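Jeans auf gestreifter Bettmatte zusammenlegen: Kordelzug und Metallschleife am Bund

Lesezeit: 2 Minuten

Drucken | Per E-Mail senden

Stefaniia Prokopenko
15. Oktober 2020

Es geht um eine hellblaue, stellenweise verblichene Jeans mit dünner Kordel im Bund. Hinten sitzt ein braunes Etikett in Lederoptik, darauf eine kleine Schleife aus Metall. Bisher lag die Hose über der Stuhllehne am Fenster, jetzt soll sie in eine Schublade mit 30 cm lichter Tiefe.

Gefaltet wird auf dem Bett, ein Tisch steht in dem Zimmer nicht zur Verfügung. Über der Patchworkdecke liegt eine Streifenmatte. Zwei Probleme: Erstens wandert der Bund beim Umschlagen, so dass die Innentasche nach außen kommt. Zweitens drückt die Schleife nach einigen Wochen in den Stoff der Hose darüber ab. Die Kordel franst am Ende außerdem aus.

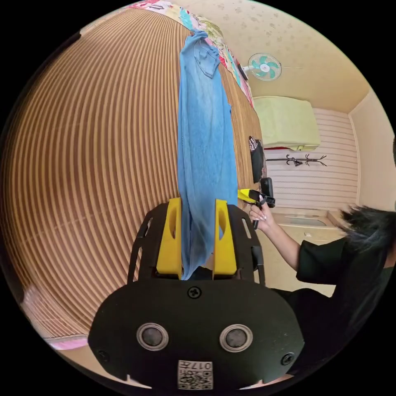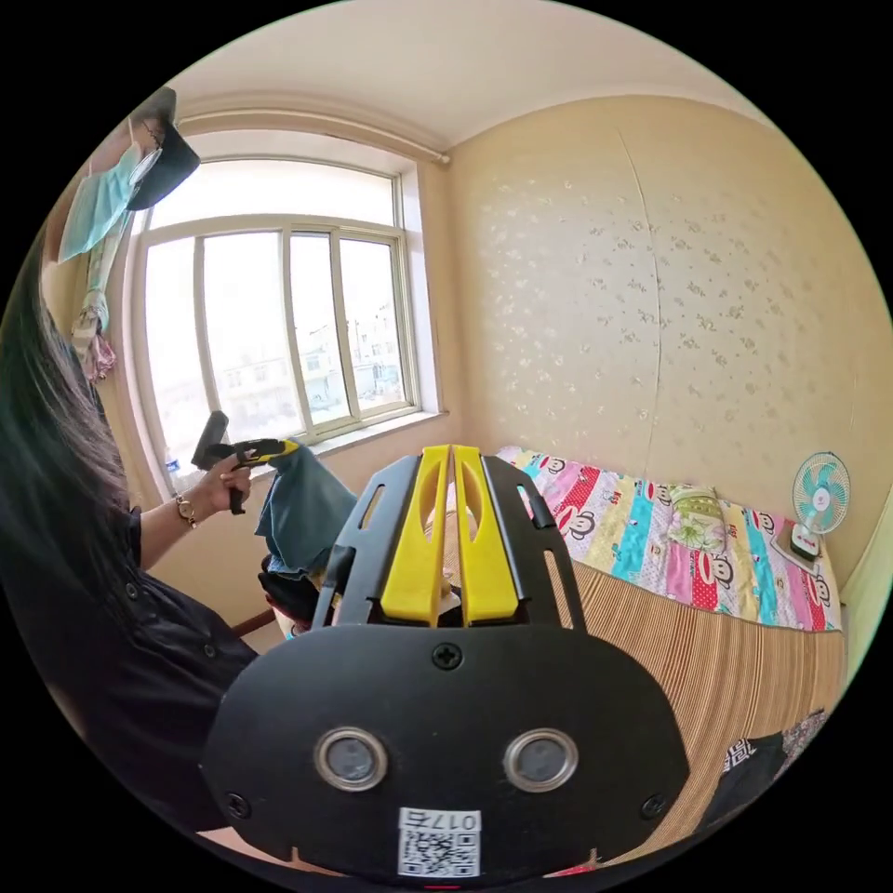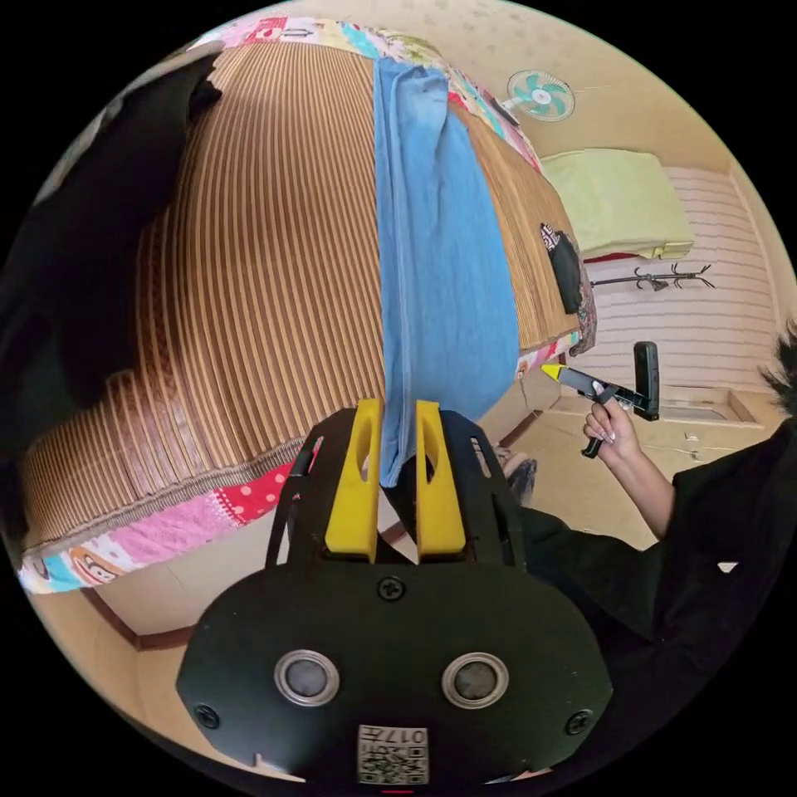
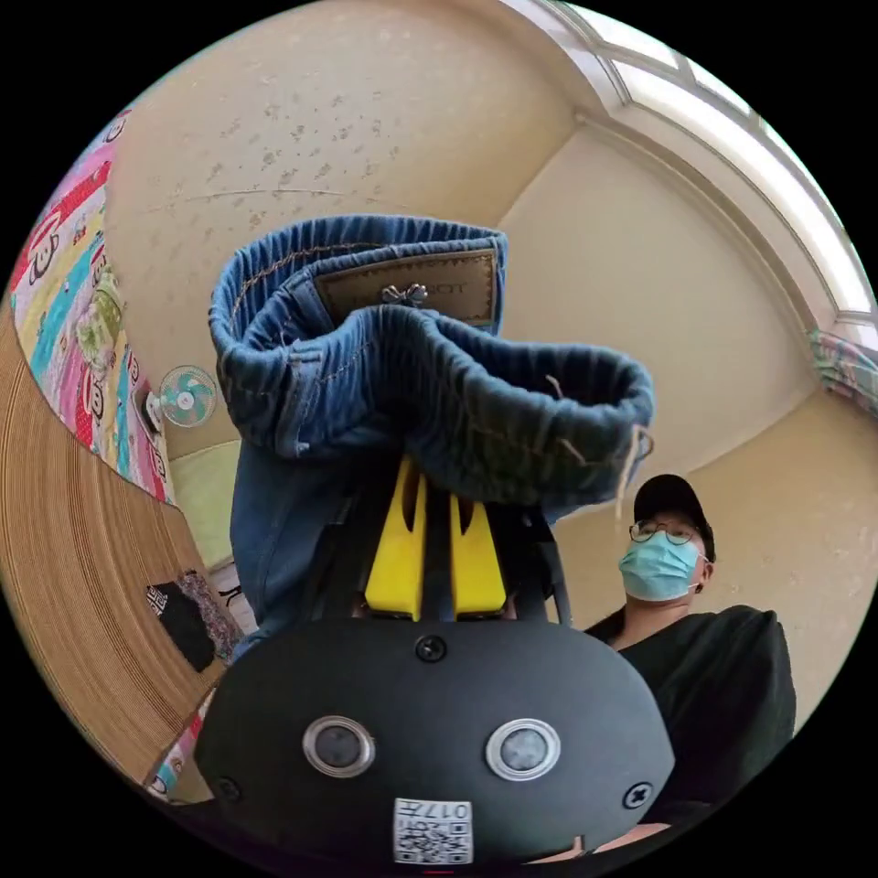
Gewicht der Hose laut Küchenwaage: 600 g. Bügeln möchte ich vermeiden. Rollen habe ich im Mai probiert, die Rolle geht in der Schublade wieder auf. Gibt es eine Faltfolge, bei der das Etikett innen liegt und der Bund nicht verrutscht?

Jarmo Ruotsalainen

Der Bund verrutscht, wenn man die Hose am Bund anfasst und dann ablegt. Die Reihenfolge umkehren:

Knopf und Reißverschluss schließen. Taschenbeutel von innen glatt nach unten streichen. Hose an den Beinenden fassen, Bund nach unten hängen lassen, einmal kurz ausschlagen. Dann mit dem Bund zuerst auf die Matte legen und die Beine nachführen. Die schwere Seite liegt damit fest, bevor gefaltet wird.

Längs falten, und zwar so, dass die Gesäßtaschen aufeinander liegen. Damit ist das Etikett innen und wird in der Mitte geknickt. Bei einem Etikett mit Metallteil geht das nicht, die Schleife sitzt genau auf der Knicklinie. In dem Fall die Längsfaltung um 2 cm versetzen, dann liegt das Metallteil neben dem Knick. Den überstehenden Schritt als Dreieck einschlagen. Danach die Beinenden bis knapp unter den Bund, den Rest dritteln. Ergibt bei mir ein Paket von ungefähr 30 cm Breite, bei geraden Beinen etwas weniger.

Auf einer Matte quer zu den Streifen arbeiten. Längs rutscht der Stoff leichter, jedenfalls auf meiner.

Tymofii Ostapchuk

einfach aufhängen, jeans gehören auf den bügel. hab meine an 6 klammerbügeln von solberg, da drückt nichts ab

Mabli Wogan

Ergänzung zu Jarmo: Gegen den Abdruck hilft ein Stück Baumwollstoff zwischen Metallteil und Denim, altes Geschirrtuch reicht. Das Paket außerdem senkrecht in die Schublade stellen, dann liegt kein Gewicht auf der Schleife. Dafür muss die Schublade innen höher sein als das Paket, bitte vorher messen.

Zur Kordel: Ende gerade abschneiden, lose Fäden entfernen, einen einfachen Knoten knapp vor die Schnittkante setzen. Bei Kunstfaser kann man die Kante mit dem Feuerzeug verschmelzen, bei Baumwolle nicht. Dort Textilkleber dünn auftragen und über Nacht trocknen lassen. Kordel vor dem Falten in den Bund legen, sonst zieht sie sich beim Herausnehmen an der Nachbarhose fest.

Stefaniia Prokopenko

Versetzte Längsfaltung getestet, Bund bleibt liegen. Schublade innen ist für senkrecht zu niedrig, es bleibt also beim Geschirrtuch. Kordel ist Baumwolle, Knoten gesetzt.

Ähnliche Beiträge
Schubladeneinsatz Jekport: Trennstege nachträglich kürzen
Bettmatte rollt sich an den Ecken auf
Patchworkdecke: Nähte nach der Wäsche wellig
Klammerbügel hinterlassen Abdrücke am Hosenbund
Dunkle Hemden auf der Stuhllehne, Ausbleichen am Fenster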